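Kendesik Makers Board > Student Projects > Bag task, year two group

flemesow
We're on the bag task for the club's February round. Two hand grippers, one plastic bag, reach in and get the item. We've done 60 runs and I'd like opinions on the jaws. They go in closed.
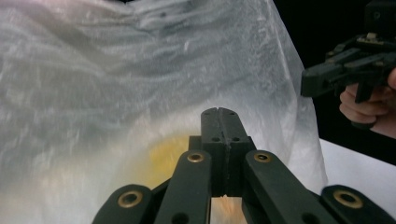
Bag task, both grippers out

My view is the tips are too square. They push the film along in front of them.

mofokeng9
Round them off with a file. Took us 5 minutes on ours.

Kojo Ametepe
I disagree. Square tips give you a better pinch once you're inside. I'd look at how the second person holds the bag. If the film is slack, no tip shape will help.

flemesow
We have tried it both ways, Kojo. With slack film I lose sight of the item and end up guessing. Closed jaws, pushed into the bag:

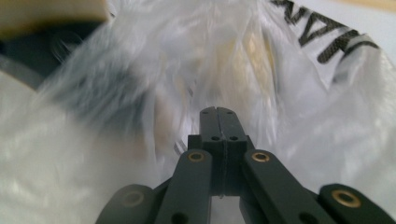
grosville_tom
Kojo is right about the pinch, but 60 runs is too few to blame either thing. Our group logged 230 before we changed any parts. Keep the same person on each gripper and write down every miss.

mofokeng9
230 is a lot for a school club. File one pair, leave the other pair square, and swap them over.

flemesow
We've got a spare set of tips, so I'll do that. Will post the numbers when we have them.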